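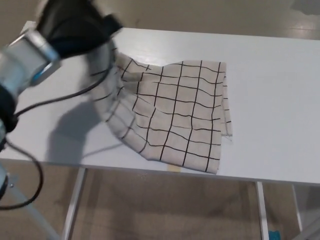 The Skakitz club's arm and its grid cloth, mid-pull.

I caught up with the captain of the Skakitz robotics club over a bag of pretzels, and I barely had to ask anything (my favorite kind of interview!). The team is getting ready for the folding round at Jondmont in February, and cloth is all they talk about.

"Blocks are easy, a block stays put," she told me. "You grab a cloth by one corner and the rest of it does whatever it wants."

I asked about the black lines. They help her see how the fabric bends when she goes back over a run, she said, and she has gone back over 118 of them. "I dream in squares now. My mom thinks it's hilarious."

There are 15 kids in the club and 2 of them write most of the code, so I wondered what everybody else does. She laughed at me. "Smooth it, crumple it, write it down, do it again!" Everyone gets a turn crumpling, and apparently people have styles.

Last year they came in seventh, behind both Hudec teams, and she's still a little sore about it. Her goal this time? "Two clean folds in a row. I'd take that over a trophy." Then she thought about it and said she'd like the trophy too.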